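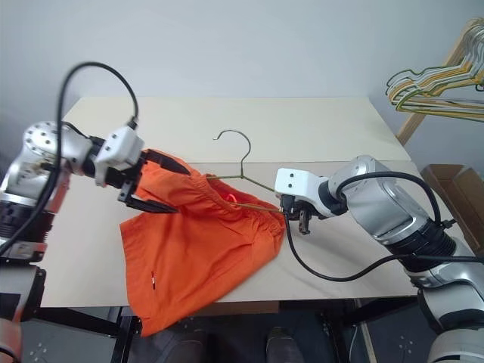
Home | Contents | Chapter 5 | Chapter 6 | Chapter 7 | Glossary | Next

Chapter 6: When Two Arms Share a Load

8/1/18
By the author of the Nedton course notes

I spent most of one December trying to get two arms to put clothes on hangers, and I want to start this chapter with the afternoon it went wrong, as I learned more from that than from all the afternoons when it went right.

The job sounds like nothing. One arm takes hold of the garment, the other takes hold of the hanger, the hanger goes through, and the whole lot gets carried off to a rail. We were doing it at Flastalham, in a long room with bad heating, on a pair of arms running a control program called Flivavano (you'll meet it again in Chapter 7, where I'm kinder to it). Shirts had gone well enough. Shorts were harder. A shirt has shoulders and it wants to sit on a hanger, but a pair of shorts has only a waistband, and an elastic one at that, so the bar has to go in through the opening and the cloth hangs from whatever it happens to catch on.

Now think about what that means for the arms. While one gripper has the cloth and the other has the wire, and the wire is threaded through the cloth, you haven't got two separate arms any more. You've got one loop. It goes up one arm, across the shorts, along the hanger and back down the other arm to the bench. If either arm moves and the other doesn't, something in that loop has to give. With a bit of luck it's the elastic. On the afternoon I'm telling you about it was the elastic first, and then it was the wire, and then it was very nearly me.

What happened was this. The left arm was holding the waistband and the right arm was holding the end of the hanger. The left arm reported a fault on one of its joints (a connector in its cable had worked a little loose, though we didn't find that out until the next day) and it did exactly what it had been told to do with a fault: it stopped dead and kept its fingers shut. Very sensible! The right arm knew nothing about it. As far as the right arm was concerned it had a good grip and a clear path, so off it went towards the rail.

The waistband stretched. I remember thinking it looked rather funny, and I'm ashamed to say I stood and watched it for a moment with my hand nowhere near the stop button. Then the hanger began to bow. A wire hanger is a decent spring if you pull it the wrong way, and we were pulling it the wrong way. The force on the right gripper went up to 141 on the log (newtons, if you like your units, and I hope by Chapter 6 you do), which was well past what that grip could hold. The end of the wire came out of the fingers and the hanger whipped back across the table. The hook went past my sleeve. I was leaning over to look, naturally.

Nothing was broken and no one was hurt, and the shorts went home in a perfectly good state. But I had to write it up, and writing it up was uncomfortable, as every single part of the system had done its job. The left arm had stopped when it should. The right arm had followed its path. The grippers had held on for as long as they could. I kept looking for the piece that had failed, and apart from that one connector I couldn't find it.

The fault was in the gap between the arms. We had written two sets of safety rules, one for each arm, and tested each set with the other arm parked out of the way. We'd never asked what a stop on one side ought to mean for the other side while they were joined by something. Had I drawn that loop on a bit of paper in the first week I'd have seen it straight away.

There was a second mistake, and it took me longer to own up to. "Stop and hold" is a lovely rule for an arm carrying a tray of glasses. You don't want it letting go. For an arm that is tied to another arm by a stretched bit of elastic, holding on is what stores up the trouble. So should it have let go? Well, not straight off either. If the left gripper had opened with the waistband at full stretch, the cloth would simply have flown the other way. What we wanted was for both arms to stop together and then ease back towards each other until the pull had gone, and only then to open. That takes a plan made beforehand. You can't expect a controller to come up with it in the middle of a fault.

We changed 3 things afterwards. The arms now share a single stop signal, so a fault in one halts the pair. The force limit drops as soon as both grippers are closed on joined items. And there's a line on the floor, which I painted myself and which isn't straight, and people stand behind it while the arms are moving. I was the one who complained loudest about the line, I should add, and I stepped over it twice in the first week.

The rest of this chapter takes those changes apart properly. Section 6.1 is about drawing the loop and finding out which arms, tools and objects belong to it at each step. Section 6.2 looks at shared stops and how quickly they need to act. Section 6.3 covers bendy things, by which I mean cloth, wire, hose and cable, including the arm's own cables, which have a habit of joining loops that you didn't invite them to. Section 6.4 is a worked case from the Nedelcu packing line, where the load was a sack of seed and the outcome was a good deal messier than mine.

Before you go on, have a look at a two-armed job you know. It needn't involve robots. Two people carrying a sofa downstairs will do very well. Write down what each of them should do if the other one suddenly stops, and keep the paper by you, as you'll want it for the exercises.

Reader comments

We had the same thing with a hose between two arms. Separate stops, separate tests, everything signed off. It took a burst fitting before we joined them up.

Is the 141 a peak or an average over the move? The log extract in the back of my copy only goes down to the start of the fault.

Peak, I think. See the note under table 8.

Used the sofa exercise with my evening group and it ran over by half an hour. Could section 6.3 say a bit more about cables, please? The part on hoses is good but ours are all cable problems.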